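Is a countertop robot arm worth it for a small kitchen, or should I just buy better appliances?

Posted in Equipment & Budgeting, September 2018

grullerstead_kitchen

We run a small lunch club out of a church hall kitchen and somebody on our board saw a demo of the Tessier arm. Now I've been told to "look into automation" and come back with a number. The quote is $3,218 for the arm with one gripper, and the software is a yearly charge on top that the salesman wouldn't put in writing.

The jobs they want it for are dull ones. Lift the pot out of the rice cooker, put it back, shut the lid, press start. We cook rice in six batches on a lunch day and it does tie a person up. But I have my doubts about the whole idea. The demo used Tessier's own cooker with big square buttons and a lid that popped up by itself. Ours are ordinary home models, mixed brands, and one has no English on the panel.

Has anyone bought one of these for real work? What did you end up paying that wasn't in the quote?

granent_hall

We bought one in May. The arm was the cheap part. Budget for these before you say yes:

A base plate and a table that doesn't move. Ours walked a little every time it reached out, and then it missed.
A second gripper. The one in the box was fine for handles and hopeless on a smooth round pot with a thin rim.
Somebody's time. Every cooker has to be taught separately, and if you shift it on the table you teach it again.
Repairs to what it touches. We had two lids go at the hinge.

Our extras came to $1,634 and that's without the yearly charge. It does run now, on one cooker, in one spot, with tape on the table. If you ask me whether it saves a person, no. Someone stands next to it.

Flat touch panels are the other thing to ask about. Ours have labels printed on shiny black plastic and the camera had a terrible time with window glare. The salesman said this was "a lighting question." Maybe so, but blinds cost money too. Make them do the demo on your own cooker, in your own kitchen, at noon.

forkosent

just get a bigger rice cooker lol

ricelady_13

I'd go along with the short answer above, though I'd say it more politely. One commercial cooker would do your batches in far fewer goes and the board can see it on a shelf and understand it.

If they still want the arm, get the yearly charge in writing first. Then ask for a 13-week trial with a return clause. I asked for that at my last job and the seller went quiet, so draw your own conclusions. Also ask who fixes it on a lunch day – a phone line in another time zone is no use when people are waiting for food.

And do send them a photo of the cooker you really use, open, with the pot out. The one I have at home is below. Buttons you can't feel, a lid on a hinge, a pot with no handles that I can see anyone gripping easily. Let them price that. 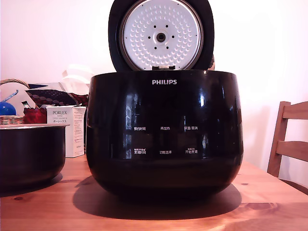
My Philips with the lid up and the pot out on the left. Panel labels are in Chinese.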